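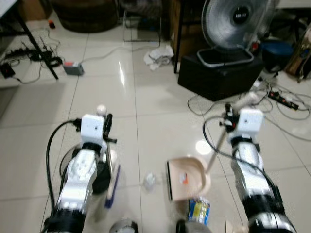
Araceli Cordero nous a fait remarquer, dès la première réunion, qu'un sol brillant n'est pas forcément un sol propre, et que nous devions commencer par les déchets visibles avant de parler de la poussière. Nous avons suivi cet avis pour la première partie du projet Clundar, qui porte sur le balayage des sols carrelés dans les petits locaux.

1. Matériel et méthode

Le sol est fait de grands carreaux de couleur crème, avec des joints minces. Les déchets sont des emballages froissés : un plastique transparent et un emballage de snack. Le matériel est simple – une balayette à poils bleus et une pelle beige avec un long manche. Chaque essai a une durée maximale de 300 secondes. Nous avons fait 17 essais en février, le matin.

2. Observations

Le plastique transparent est le plus difficile à bien voir sur un carreau clair. De plus, il est très léger et il se déplace avec l'air de la balayette. Nous conseillons des gestes courts, avec le bord de la pelle bien à plat.
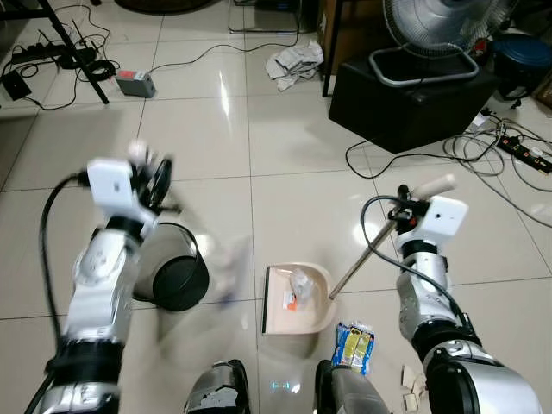
Rapport de projet, vol. 2, p. 17

Le sachet transparent est dans la pelle, tandis que l'emballage bleu reste sur le carrelage. Dans nos notes, cet ordre est revenu souvent : on s'occupe d'abord du déchet placé devant le bord, puis il faut déplacer la pelle pour le suivant. Ce déplacement prend du temps et nous ne l'avions pas prévu dans la fiche de départ.

Pour la deuxième partie, nous voulons comparer avec le sol de l'atelier Kasgate, qui a des joints plus larges.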